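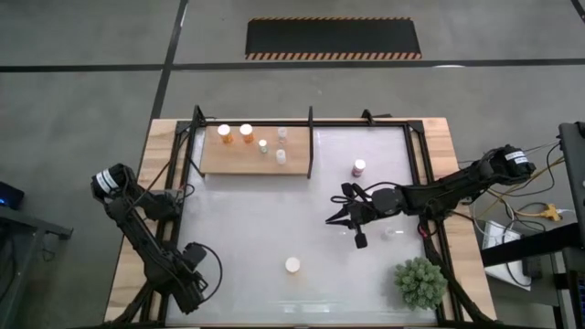
Collet Glossy White Work Panel

Model: Holtasel 8
Sold by: Plonard, Parkton
Availability: In stock, cut panels ship in 6 working days

Overview

The Holtasel 8 is a flat white panel with a gloss face, made to sit on top of an existing bench, table or shelf. It is used in dispensaries, mail rooms, sewing rooms, school labs and home workshops. The panel lies inside a raised edge or is held down with clips at the corners. It does not need to be glued.

Most customers order it to cover a bench top that is still sound but has become stained or hard to wipe. The gloss face has no grain and no texture, so powder, labels and spilled liquid come off with a damp cloth. Small parts and tablets are easy to find against the white.

Specifications

Thickness: 8 mm
Maximum length: 4000 mm
Maximum width: 2000 mm
Face: gloss white
Back: unfinished, matte
Edges: sawn square, lightly eased
Corners: square as standard, rounded on request

Panels over half the maximum length ship flat on a pallet and need two people to unload. Smaller panels ship in a carton with foam at the corners.

Choosing gloss or satin

The same panel comes in a satin face at the same price. Gloss is easier to keep clean and shows dirt sooner, which is what most pharmacies and labs ask for. Satin gives less glare. If your bench is under strip lights or next to a window, expect light streaks on the gloss face at some angles. Customers who read small print at the bench for long periods usually prefer satin. Samples of both are available from the Parkton counter at no charge.

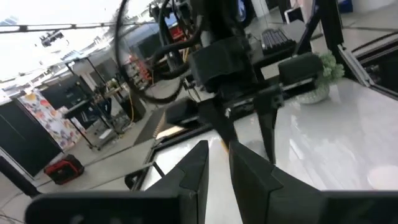

Gloss white work surface in use.

Cutting and fitting

Send us the inside dimensions of the space, measured in two places on each side. Old benches are rarely square. We cut to the smaller figure unless you tell us otherwise. Leave a gap of 2 mm on each side so the panel can be lifted out for cleaning.

If you cut the panel yourself, use a fine blade and run masking tape along the line with the gloss face up. Remove the protective film after cutting. Do not score and snap this panel. Notches for posts or cable holes should be drilled at the inside corner first, then sawn to the hole. A sharp inside corner can start a crack.

The bench underneath must be flat and dry. Sweep it before fitting. Grit under the panel will cause it to rock.

Care

Wipe with warm water and a little dish soap. Dry with a soft cloth if you want to avoid water marks. Rubbing alcohol may be used on ink and label glue. Do not use scouring powder, steel wool or acetone. Do not set hot pans or soldering irons directly on the panel.

Fine scratches can be reduced with plastic polish. Deep scratches cannot be repaired. The back is not a second working face and will absorb stains.

Accessories

Corner clips, pack of 8
Edge strip, white or black, sold by length
Non-slip mat for under the panel
Plastic polish, small bottle

Accessories ordered with a panel ship in the same carton or on the same pallet.

Customer comments

"We fitted two in the dispensary in July. Cleaning at closing time is quicker. The one by the window has some glare and I would order satin there next time." Armelle Delorme

"Good panel, cut to the right size. One corner was scuffed in shipping and Plonard sent another." Thierry Guérin

"I use it for cutting out patterns, with a mat on top. It slid on my table until I bought the clips." Ysaline Marty

Ordering and returns

Standard sizes can be ordered online or at the counter. For cut panels, send a sketch with dimensions in millimeters and mark which side faces front. Josiane Delaunay handles cut orders and will send a drawing back for your approval before the saw is set. Trade accounts should contact Jacqueline Picard.

Standard panels may be returned if the film is still on. Cut panels are not returnable unless the size is wrong or the panel arrived damaged. Check the corners before signing for a pallet.

The Parkton counter closes at 4:30 p.m. Pallet collections must be loaded by 4:00.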